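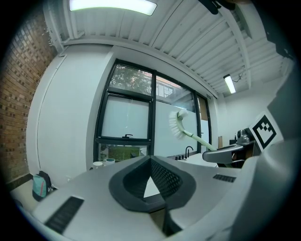 Corrugated ceiling and black-framed window, white walls.

Echo in a room with an exposed metal deck ceiling
Posted in May by Hanne Toivonen
Print this page | E-mail to a friend

We moved into a second-floor unit on Sukthorpe Lane with painted drywall, a hard floor and the corrugated deck left exposed overhead, painted white. Speech is hard to follow once two conversations are going. A hand clap gives a long tail plus a short metallic flutter that seems to come from above. The landlord will allow fixings into the walls but nothing screwed into the deck itself. He is also against a dropped ceiling, as the sprinkler heads would have to be moved.

Does the profile of the deck already scatter the sound enough that I can ignore it and treat only the walls? And is acoustic paint worth the money? I was quoted for a product called Jumum and the data sheet gives no absorption figures at all.

Vilja Kuusisto
Skip the paint. A film that thin does next to nothing at speech frequencies, and a missing absorption table usually means the test result was not worth printing.

The ribs do scatter some sound, but only where the wavelength is comparable to the rib depth or shorter. For ordinary deck that means the upper part of the speech range. At 500 Hz the wavelength is over two feet and the ceiling behaves as a flat reflector. Scattering also removes very little energy. You still need absorption.

Check first whether the deck is plain or perforated. Acoustic deck has small holes in the webs or across the whole underside, with fiberglass or mineral wool behind them. If yours is perforated and a previous tenant sprayed it, the holes may be bridged with paint — look at it with a flashlight held at a low angle.

If it is plain, hang baffles. Beam clamps grip the flange of a joist or beam without drilling, so they should satisfy your landlord, but get that in writing. Use 2-inch fiberglass or mineral wool baffles hung vertically, and have the sprinkler clearances checked before you order. Put the rest on two adjoining walls at seated head height. Two adjoining walls will deal with flutter in both directions, while treating one opposite pair leaves the other pair bare.

Ok-hee Do
Get a big rug. Worked for us.

Pirjo Kinnunen
Agree with most of Vilja's answer. A rug helps above 2000 Hz and very little below 250, so expect the room to sound duller and still boomy. Heavy curtains over the glass are better value if they hang in deep folds, a few inches clear of the pane.

We used Wallner baffles in a similar room, 12 to start with, and added wall panels a month later. Adding in stages is sensible. Measure the decay time before and after with the same source in the same position, or you will be arguing from memory.

Recent in Walls and Ceilings
Kaser track lighting hums when dimmed
Condensation on steel window frames
Removing overspray from conduit
Patching drywall around a sprinkler pipe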